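What should I expect at a robot open day, and is it good for children?

Posted by quietferry

Hello everybody. In July there is an open day at the Zusirside workshop in Clamcombe, and on the program I see "two-arm robot handles clothing, live, 15 minutes". My daughter is 12 and she likes machines very much, but she also gets bored fast. Has somebody visited this demonstration before? I would like to know if one can stand close enough to see the hands, and if we must book. The page of Nomedum, who organize it, does not say much.

Posted by lindenpost

Hello quietferry, I went last time with my nephew and I can tell you what I remember. I also kept some pictures of the demonstration.
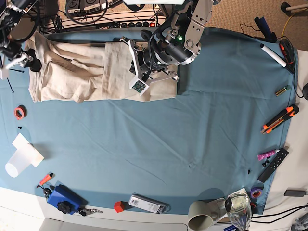 The robot and the cloth, seen from the robot and from over the table:
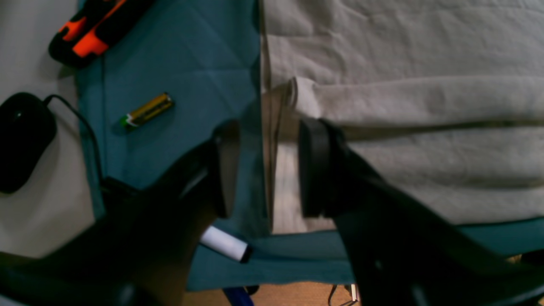
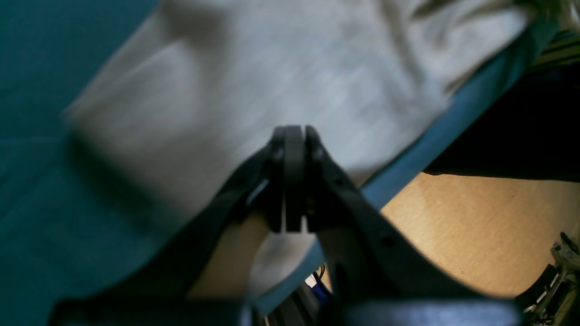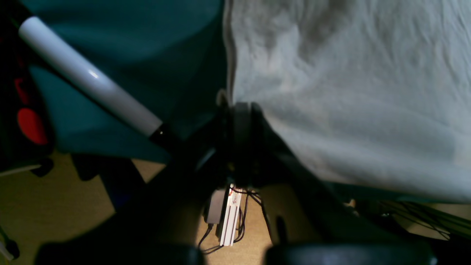 About booking: you must reserve a place for the demonstration, but not for the rest of the building. They let in small groups, and we waited some 15 minutes at the door although we had a reservation. Your daughter can stand quite near, behind a line on the floor, and there is a screen for people at the back. I advise you to look at the table before the arms start to move. In the view from over the table there are many small things around the garment, for example a wine glass on its side, a roll of purple tape and a bunch of keys, and my nephew enjoyed finding them more than he enjoyed the talk. The talk was given in a rather technical language. If she has a question, it is better to ask it after the talk, when the staff have more patience.

One more thing, the movement is slow. A child who expects a robot from a film will be disappointed in the first minutes. We stayed for 3 rounds and the last one was for me the most interesting, because by then I understood where to look.

Parking is difficult. Take bus 246 from the station and get off at Unnithan Mill, from there it is a short walk along the river.

Posted by ovalbutton

its ok. bit long for kids. the cafe is good

Posted by marrowfield_k

I agree with lindenpost about the bus, but please check the timetable, the last one back leaves quite early in the evening. For a child of 12 I would choose the morning groups. In the afternoon it becomes very full and the room is warm. They also had a table where children could try a simple hand grabber with strings, and my son did not want to leave it. I do not know if they will have it again this year, so maybe write to Nomedum and ask. They answered my message the same day.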